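Window cleaning notes, Ullitz building, ground floor

7 August 2020

These pages cover the interior glazing and sills at Ullitz. The windows sit in deep openings with white surrounds, and the frames are dark gray. Work is done from inside with a microfiber cloth, one pane at a time, corners before the open glass. The rest of the set is filed under Flallus and Enache.

**Cloth.** Blue microfiber, 40 cm square, washed without softener. One cloth does about 20 panes before it goes in the wash bag.

**Glass.** Prondosum glass cleaner, 18 ml to a liter of water. Spray the cloth and keep the liquid off the sill paint.

**Lower corners.** Dust collects where the glass meets the bottom rail. Bunch the cloth to a point, press it into the corner and draw it out along the rail.

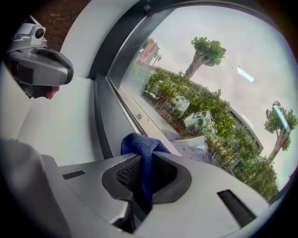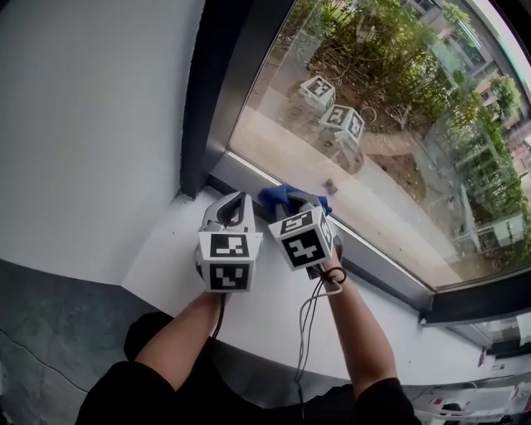

*Blue cloth at the window, both views. The second has it pressed to the lower corner of the glass.*

**Sill.** Wipe last, with a dry cloth, from the wall side toward the frame. The matte paint marks easily under a scouring pad. Scuffs that stay after two passes are left for the painter.

**Frame rails.** Damp cloth only. Check the drain slots on the outside in May, when the sashes are opened for service.

**Brick.** Brush with a soft hand brush. Do not wet.

Sill depth and pane sizes are listed on sheet 70.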